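Garment finishers / sorters wanted - Tuteven, workroom staff, October start

We need people who can fold. Also people who can be taught to fold, which is most people, but you do have to want to.

Tuteven takes in workwear for mending, pressing and packing. Jackets, aprons, tunics, trousers, chef's whites, the odd boiler suit. Mostly pale cotton stuff, some of it heavy, all of it shows a mark if you so much as look at it. Busy time coming up and we are short on the day shift, very short on the early one.

What you'd be doing

Sorting garments at the table as they come through. Checking seams, pockets, plackets, buttonholes, cuffs. Loose threads snipped. Anything that wants mending goes in the mending crate with a ticket on, not back on the pile please. Then flat, smooth, fold, stack, bag. Labels on the bags. Bags on the trolley.

Some weeks you'd be on the Michalski order, which is all one garment and all one fold, and some weeks on the Prurell one, which is a bit of everything and slower. We swap people round so no one gets stuck on either. Once you're up to speed we look for 40 pieces an hour on Michalski, less on the mixed work. First fortnight we don't count, just get it right.

Hours

Earlies 6am to 2pm, days 9am to 5pm. Part time is possible on days, mornings or afternoons, say which. Half hour break plus two short ones. No nights. Some overtime towards Christmas, you can say no.

What we're after

Good eyes, or good glasses. You'll be looking for pale thread on pale cloth.
Clean hands, no hand cream before a shift (it marks the cotton)
OK on your feet for most of the day. There are stools but the tables are standing hight.
Able to read a ticket and write one that somebody else can read
Sewing a help but not needed. If you can do a bar tack or put in a zip, say so, there is extra for menders.

No CV needed if you haven't got one. A few lines about what you've done before is fine, laundry work, shop work, school kitchens, raising four kids, whatever. We will ask you in for a short trial, paid, couple of hours at the table with somebody next to you.

What to look at when you check a piece

Putting this in becuase people ask before the trial. Start at the outer edges and follow the seam with your thumb. Coloured stitching first, if there is any, red on white shows every wobble. Then the reinforced bits, those small dense blocks of stitching where the cloth takes the strain. Should be tight, no tails hanging.
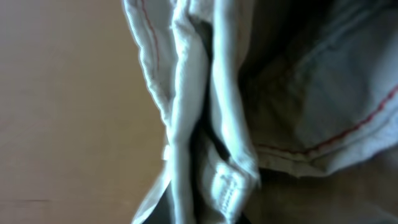

Creases come out with the flat of the hand or they go to the press, don't fold over them. If you can't decide whether a piece is a pass, it isn't, ticket it. No one gets told off for ticketing too many.

Pay and the rest

Hourly, paid weekly, rate depends on shift and we'll give it you in writing before the trial. Earlies get a bit more. Holiday from day one. Overalls supplied and washed. Tea and coffee free, microwave and fridge in the break room, bike rack in the yard. Bus 95 stops at the end of the road, the first one gets in before six, just.

To apply

Ring or call in at the front office, between 10am and 3pm, and ask for the workroom. Entrance is shared with Vamunix, ours is the left hand bell. Or leave a note through the door with your name, number, which shift and when you could start. We ring everybody back, may take a few days.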